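Notes on Keeping a Household Inventory

Posted Thursday, November 19, 2020

Readers of this blog have asked on several occasions for an account of the inventory system used in our home. The following remarks are intended to answer those requests in one place. The system was adopted in September and has been revised once.

The inventory is kept in a bound ledger. A spreadsheet was considered and set aside, as two members of the household do not use a computer. At the time of writing the ledger holds 651 entries, of which 148 concern the kitchen and pantry. Each entry records the name of the item, the room in which it is kept, and the year of purchase where that is known. Items acquired before 2000 are marked with the letter E, for "earlier," and no further attempt is made to date them.

Ms. Shirley Gagnon wrote to ask whether food should be entered at all. It is our practice to enter food that is expected to remain in the house for longer than 3 weeks. Flour, rice, canned goods and unopened drinks are therefore included. Bread, milk and fruit are not. Snacks were the subject of some discussion and are now entered by the package.

Correspondence was also received from Mr. Harpreet Hawthorne regarding insurance. He recommends that serial numbers be copied into the ledger for all appliances, and that a second copy be held at another address. We have followed the first recommendation. The second will be taken up once the basement pages are complete.

Corrections are made in red ink and initialed. An item that has been given away is struck through with a single line, so that the original entry can still be read. Pages are not to be removed. Lent items carry the borrower's name in the right margin, and the name is struck through when the item comes home. 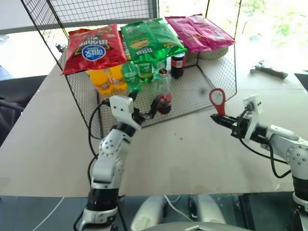
The basement pages remain the weakest part of the ledger. Paint, lumber and holiday decorations are listed only by shelf, and the entries for hand tools stop at the letter H. Work on these will resume after the holiday.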